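Drawers, Tabletops and Other Places Where Things Go to Hide

A reader wrote in April to ask how I keep my workshop so tidy. I have read the letter several times, looking for sarcasm, and I believe it was sincere. What follows is the system, such as it is, put together over 17 years of losing the same tape measure.

Start with one drawer

People who set out to organize a whole shop on a free morning end up eating lunch off a pile of sandpaper. Pick one drawer. Take everything out and put it on an old towel. Wipe the drawer, then sort the heap into what you used this year, what you might use, and what you can't identify. The third group is always the biggest. Give it a box with the month written on the lid and put the box somewhere inconvenient. If you haven't gone looking for anything in it after a year, let it go. I have opened mine once, for a hinge, and it was the wrong hinge.

See-through containers beat opaque ones for anything smaller than your thumb. I spent a winter labeling coffee cans, and I can report that a can marked MISC. is no help at any hour of the day.
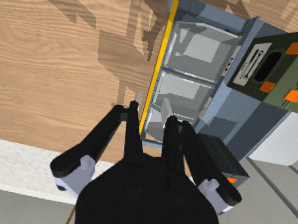
Sticky drawers

If a wooden drawer drags, take it out and look for the shiny spots on the runners. Those are the places rubbing. Sand them lightly with 80 grit, brush off the dust and rub the runners with a plain white candle or a bar of dry soap. Paraffin is a little slicker; soap smells better. Don't use cooking oil. It works beautifully for a week, then turns into something like taffy and collects every crumb in the county.

A drawer that sticks only in the summer is swollen, and you should leave the plane on the shelf until fall. I planed one in a temper during a muggy spell, and by the holidays it rattled like a streetcar.

Loose knobs: a drop of clear nail polish on the threads, screw it back in, let it sit overnight. If the screw has chewed its hole too wide, fill the hole with toothpicks dipped in wood glue, snap them off flush and drill a fresh pilot hole once the glue is hard. My neighbor Neville Catterall uses matchsticks for this and has views on toothpicks. They both hold.

The tabletop

A big table is a wonderful thing to own and a terrible thing to leave alone. Any flat surface at waist height attracts mail. My rule is that whatever is on the table at bedtime either goes home or goes on the floor, where I will trip over it in the morning and be forced to have an opinion.

For white rings on a finished top, try the gentle stuff first. Rub on a dab of plain petroleum jelly, leave it overnight and wipe it off. If the ring is still there, lay a dry cotton cloth over it and pass a warm iron (no steam) across for a few seconds at a time, checking often. Dark rings have gone into the wood, and you can either refinish the top or buy a bowl.

For dents in bare wood, put a damp cloth over the dent and touch it with the tip of a hot iron. The steam swells the fibers back up. This won't help where the wood has been torn, and it won't help at all if you walk off to answer the phone — ask me about the burn shaped like Florida.

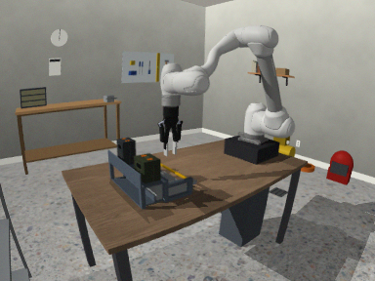
A good long table earns its floor space.

Wobbles and legs

Before you fold up a matchbook, find out whether the table is crooked or the floor is. Turn the table a quarter of the way around. If the wobble moves to a different leg, blame the floor and fit adjustable feet. If it stays with the same leg, tighten every bolt underneath and try again. Most of them will take half a turn. I check mine twice a year, when I change the smoke alarm batteries, and it takes 8 minutes with the right wrench and most of an afternoon without it.

Metal legs on a concrete floor should have felt or rubber under them, or they'll leave rust marks after the first damp spell. Lemon juice and salt will lighten the marks on concrete. Test a corner first, as acid can etch the surface.

Odds and ends

Keep the hex keys that come with furniture on one big ring. I have some 522 of them, by weight if not by count, and they're all the same size.

Store glue bottles upside down in a jar so the glue is waiting at the tip. Make sure the caps are on. Check again.

A strip of masking tape along the table edge will take pencil measurements and peel off when you're done. Peel it the same day, or you'll be back here reading up on how to remove old masking tape. (Warm it with a hair dryer and pull slowly.)

The tape measure, by the way, now hangs on a nail beside the light switch. The nail has been there for years. The tape measure visits.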